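Sterell Questions Value of Sorting Snacks by Bin

CIDETDALE, October 5, 2022. Sterell, the pantry supply firm, today released the results of its August trial of shared snack shelves, and the company is not ready to call them good news.

The trial covered 69 break rooms and 1,445 packages. Instant ramen was the hard case. It stacks badly, slides when stacked, and one flavor looks much like the next from across a room.

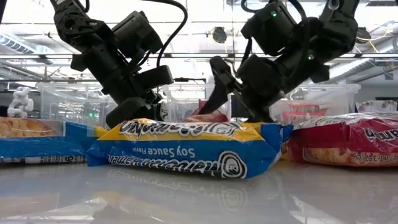
Instant ramen packages, including Maruchan Soy Sauce Flavor, on a tabletop.

Suppliers have long claimed that clear bins fix this. Sterell doubts it. Clear sides show a color and little else, and two red bags can hold very different food. In 60 of the rooms, bins were mixed up again within a week.

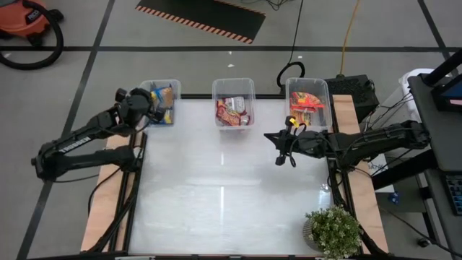
Enache, which stocks its own break rooms, disagrees and said that its staff find what they want faster with clear bins, mixed up or not.

Sterell has asked to see those numbers. Until then it will keep selling the bins, without the word "organizer" on the label.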